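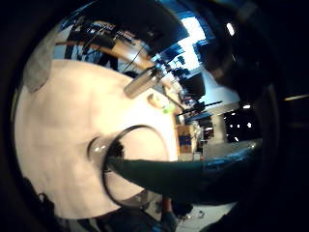 Cokska Equipment Supply, Tables and Work Surfaces Department

Print this page | E-mail this page

Ciltenon Round Table, White Top

The Ciltenon is a large round table for shared rooms where handwork and desk work are done side by side. It is shown in use with a clear glass vessel and a silver metallic cylinder on the top. The surface is a warm off-white, chosen so that small parts and transparent items can be found quickly under ordinary room light. A pure white version was offered in the past and has been withdrawn. Touch-up material for the older color doesn't match the current tops and should not be used on them.

The table ships as a top and a base in separate cartons. Tops and bases from the same production series are interchangeable. Check the series letter on the underside of the top before ordering a replacement base, as the bolt pattern was changed between series B and series C. An adapter plate is available for mixed sets.

Surface

The finish is low sheen. It limits glare from windows but doesn't remove it, and the table should be turned or moved if direct sun falls on the working area. Transparent vessels show up mainly by their rims and highlights on a pale surface. Where glassware is handled often, a dark mat can be laid under it. Mats must be flat on the underside. Ribbed mats hold water against the finish and leave rings.

The finish was tested at the Toledo workshop with a weighted felt pad for 3,545 passes, after which the surface was inspected under raking light. Slight polishing of the test track was recorded. The finish was not worn through. The test does not cover metal edges, unglazed ceramic bases or grit trapped under a container, and damage from these is excluded from the warranty.

Smooth metal cylinders and flasks may be laid on their side on the top. There is no raised lip, so anything that rolls should be chocked or set in a cradle. The same applies to glassware laid down for loading or wiping out. Set the open end toward the person reaching into it and leave clear space on both sides of the forearm.

Placement

Allow enough clearance for a person to pass behind a seated user on all sides. In rooms with a wall desk or equipment shelf, the table is normally placed parallel to the middle of the run, far enough out that desk chairs can be pushed back fully. Cables from monitors and other electronics should stay on the desk side. The Ciltenon has no cable port and the top must not be drilled. Drilling breaks the seal on the underside and voids the warranty for the whole top.

Level the base after the table is in its final position. Turn each foot by hand until it touches the floor, then tighten a further quarter turn with the wrench supplied. Load the opposite side of the top by hand and check for rocking. Repeat the check after the first week of use, as soft flooring settles under the feet.

Do not drag the table. Lift by the base, with one person on each side. Lifting by the edge of the top puts the full weight of the base on the mounting bolts.

Cleaning

Wipe with a damp cloth and dry the surface. Gray scuffs and smudges are more visible on a light top than on a dark one and usually come off with diluted dish soap. Leave the soap on for 3 minutes and wipe with clean water. For dried adhesive, use a plastic scraper held nearly flat. Scouring powder, steel wool and melamine sponges leave dull patches that can't be polished out.

Colored gloves should be tried on the underside of the top before use if they will rest on the surface for long periods. Some dyed materials transfer when warm. Solvent-based removers may be used on the metal parts of the base only.

Service and spare parts

Foot sets, mounting bolts, wrenches and adapter plates are stocked. Replacement tops are made to order and leave the workshop in 13 working days. Orders placed in August take longer because the finishing line is shut down for maintenance. Have the series letter ready when ordering. A photograph of the underside label is sufficient if the letter is hard to read.

The base is covered for 9 years and the finish for 3, counted from the delivery date on the packing slip. Claims for transport damage must include photographs of the carton as well as of the part. Keep the corner blocks until the top has been unpacked and checked under good light.

Supplied with table

Top, off-white
Base with adjustable feet
Mounting bolts and washers
Leveling wrench
Assembly sheet

Not supplied

Mats, cradles, chairs and glassware. Accessories from the Prurnent line fit the Ciltenon without modification, apart from the clamp-on lamp, whose jaw is too narrow for the edge. The freestanding lamp base can be used in its place.

Related items

Ciltenon Base, Series C
Ciltenon Adapter Plate, B to C
Prurnent Flat Mat, Dark
Prurnent Cylinder Cradle
Prurnent Freestanding Lamp Base
Cokska Foot Set, Soft Floor
Cokska Plastic Scraper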